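Pritero Steam Press, Set-up Guide
Section 4: First use and pressing everyday clothes

Last updated: 12 November 2020
Shares 55 | Comments 2

Before you start

Read Section 3 (Filling the tank) first. The tank holds 400 ml. Use tap water unless your area has very hard water, in which case use half tap and half distilled. Do not add starch, scent or vinegar to the tank.

CAUTION: The plate and the lower edge of the handle get hot enough to burn skin. Keep the cord clear of the plate at all times.

4.1 Setting up the press

1. Place the press on a firm, level table or counter. Do not use it on a bed or a folding ironing board.
2. Remove the cardboard strip from between the plate and the pad.
3. Slide the water tank in until it clicks.
4. Check that the dial is at OFF, then plug the cord into a grounded wall outlet.
5. Turn the dial to 2 and close the press. The amber light comes on.
6. Wait for the amber light to go out. The first heating takes longer than later ones.
7. Open the press and give two long bursts of steam with the garment tray empty. A slight smell is normal the first time.

Note: If the amber light flashes, the tank is not seated. Turn the dial to OFF, remove the tank and fit it again.

4.2 Choosing a setting

Check the care label on the garment. If it has no label, start at the lowest setting and test on an inside seam.

Setting 1: nylon, acrylic, polyester
Setting 2: knits, T-shirts, sweatshirts, blends
Setting 3: woven cotton, linen

CAUTION: Do not press over rubber prints, sequins or plastic zippers at any setting.

4.3 Pressing knits

Knit fabric stretches when it is warm. Lay it down and leave it alone while the press is closed.

1. Turn the garment inside out.
2. Spread it over the pad with the hem parallel to the front edge. Smooth by hand from the middle outward.
3. Close the press for five seconds, without steam.
4. Open, give one short burst of steam, and close for five seconds more.
5. Open the press and let the fabric cool before moving it.

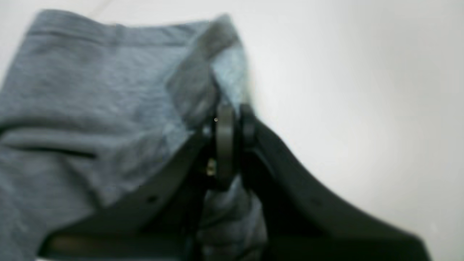 Figure 4-3. Wrinkled knit fabric.

Note: Ribbed cuffs and neckbands should be steamed only. Closing the plate on them flattens the rib.

4.4 After use

1. Turn the dial to OFF and unplug the press.
2. Leave it open until the plate is cool to the touch.
3. Empty the tank and leave the cap off overnight.
4. Wipe the pad with a dry cloth.

For descaling, see Section 6. Replacement pads and tank caps are sold through Pritero dealers.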